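Notes from the Niretti open lab, May

Niretti opens its software floor to outside developers once a year, and this May I got one of the places. I maintain the motion planning side of a small packing line at Warero, so I went mostly to see how other people organize their control stack. The visit ran from 9 in the morning to a little after 3 in the afternoon, with a long break for lunch.

The building is an old print works near the rail yard. You sign in, get a badge and a paper map, and walk up one flight to the lab. Our group had 12 people in it. Most worked in integration, and a few were from the university.

Rochelle Haverford, who leads the planning team, took the first session. She started with the way a task is stored. Every task at Niretti is a text file with a list of goals, and each goal has a tolerance and a timeout. The planner reads the file, asks perception for object poses, and returns either a path or a reason it could not find one. The reasons were the part I liked. Ours returns an error number and you go look it up. Theirs says which link came too close to which object, and by how much.

They call the planner Lecomte. It runs on an ordinary desktop and not on the arm's own controller. A low-level loop on the controller follows whatever trajectory it was last given and stops if a new one is late. Somebody asked how late is late. The limit is four control cycles, and they had tried longer ones and did not like the results on contact.

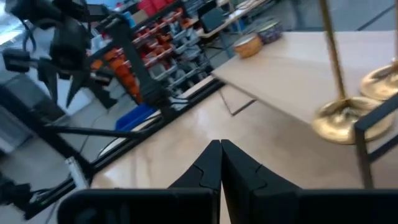 Perception took up most of the session before lunch. Niretti uses a wrist camera on each arm and merges what it gets into one model of the table, which the planner then checks against. The hard part, according to Haverford, is keeping that model honest when the surface is shiny or the objects are. Polished brass post bases on a glossy wooden tabletop are a good test of that, with bright highlights on the metal and a pale sheen across the wood. Their depth estimate drops points in places like that, and an early version of the software treated a missing point as free space. Now a missing point is marked unknown, and the planner has to keep out of unknown space unless the task file says otherwise. The gripper fingers are also in the wrist view, so they get masked using the joint positions before anything is added to the model. If the finger calibration is off, a thin strip of finger gets through the mask and the planner thinks there is an obstacle right at the tool. I have had that exact problem, and I wrote down their check for it: close the fingers, move to a pose with nothing near the tool, and count any points left within a hand's width of the tips. There should be none.

Lunch was sandwiches in the hallway.

The afternoon was about tooling. Their log viewer is called Rerkport, and it plays back joint states, camera images and planner decisions on one timeline. You can stop at any moment, change a planner setting and run the plan again from there on the recorded data. They keep 878 recordings as a regression set. A change to the planner has to run against all of them overnight before it is merged, and 257 of those came from failures reported by the people running the arms. The rest are normal runs. Each failure recording has a short note with it saying what the operator expected.

I asked about two arms sharing one table, since that is where we are headed. At the moment they plan one arm at a time and treat the other as a moving obstacle with a known path. It works but one arm ends up waiting a lot. Joint planning for both is in a branch, and Haverford said it is too slow for her to put a date on it.

There was no source code to take home. They did hand out the task file format on two printed pages, and I have scanned my copy for the others at Warero. Parking is in the lot behind the building, and the gate closes at 6.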